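Artificial tulip won't stand up in a glass bottle, keeps tipping. What am I doing wrong?

Posted by plarnavari_girl in Home & Decorating

Hi all! I'm putting together table flowers for my aunt's retirement lunch in July and I went with fake ones on purpose, because the last time I did real tulips they had flopped all over the tablecloth by dessert. So I've got a bunch of artificial tulips, some greenery sprigs, a little pink flower or two, and a mix of glass I've been collecting. My favorite is a yellow bottle with raised patterns all over it and a medallion sort of thing in the middle, and I also have a clear one shaped like a carafe with a flared top.

Where I'm stuck is that one red tulip in the yellow bottle leans way over to one side, and if somebody bumps the table the whole thing wobbles. In the clear vase it just slides around the rim and ends up facing the wall. The table is really shiny too, which I love for the reflection, but I think it makes everything skate.

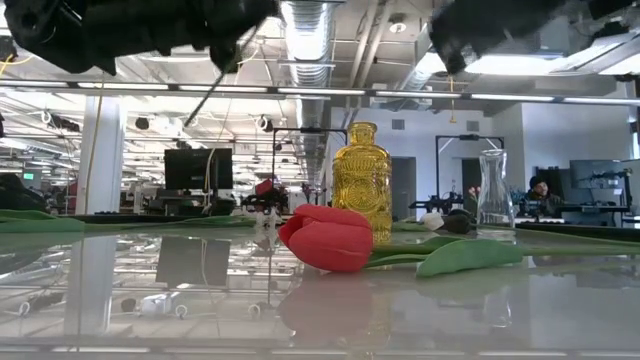
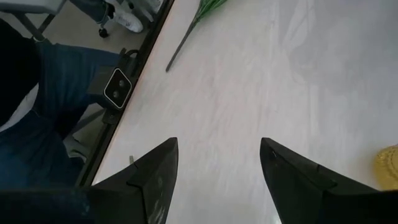

I have 7 tables to do and I'd like to keep it to one or two stems per bottle so people can see each other across the table. Do I cut the stems? Put something in the bottom? I'm scared to cut and then find out they're too short, I only bought 18 tulips and the store was out when I went back. Also, do I leave the big flat leaf on or pull it off? It's pretty but I think it's half the problem.

Thanks in advance, I've been fiddling with this since breakfast!

Ermira Georgiev

Oh I love this, fake tulips are so much better than they used to be! I did my sister's shower with them and had the same leaning trouble. Don't cut yet. Fake stems usually have wire inside, so bend it first. Hold the tulip next to the bottle, see where the neck hits the stem, and put a gentle bend in right below that spot so the lower part presses against the inside of the glass. It's like a spring and it holds really well.

For the wobble you want weight. I pour clean aquarium gravel into the bottle (make a paper funnel or you'll be picking it off the floor for a week, ask me how I know). In the colored bottle it hardly shows. In your clear vase you'll see everything, so use clear glass beads there, or fill it partway with water if your stems can take it. Some of the wires rust, so try one overnight first.

Leave the leaf on! Just curve it upward with your fingers so it hugs the stem. When it sticks straight out sideways it pulls the flower over. And if you do have to cut, use wire cutters and take off a tiny bit at a time.

For the shiny table, those little clear bumper dots for cabinet doors. A sheet of 40 was cheap where I live and you can peel them off after.

pondby_pete

museum putty under the bottle. done

Luster13

I'd put the sprig in with the tulip. One stem in a bottle neck has nothing to lean on, but two jam each other in place. Stick the greenery in first, then the tulip. I also wouldn't bother with the carafe shape for single stems, the opening is too wide. Save that one for the head table and put three or four in it together, and the small pink ones down low at the front.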